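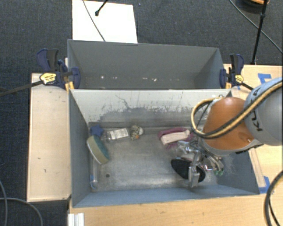 Sorting a mixed-up box

By Yara Rawashdeh, December

Got a box where all the odd bits end up? Most homes have one. Ours at Kinitz had hair bands, old batteries, a spoon, one glove. Time to sort it!

First – get a second box. An empty one, or nearly. Put the two close together so you don't have to reach far. On the floor is fine.

Now pick ONE rule. Sorting just means putting things into groups, and a rule tells you which group. You could go by:

Colour. Easy to start with. But what about a thing with two colours? You decide, then stick to it.

Shape. Stars, ovals, things with corners. Squashy stuff is tricky becuase it changes shape when you hold it.

What it's made of. Cloth, metal, plastic. Clear plastic hides well, so look twice.

Take one thing out at a time. Does it fit your rule? Into the second box. If not, leave it where it is. Keep going till you get to the bottom.

Then tip it all back and try a diffrent rule. Same things, new groups! A blue star and a blue sock go together by colour but not by shape.

Museums sort too. The button museum in Gudulow has 1,314 buttons, all in drawers by size. Took them ages.

Batteries or anything sharp – give those to a grown-up.

More like this
Why do magnets stick?
How a zip works
What is inside a pencil?
Joonas Ahonen's paper boats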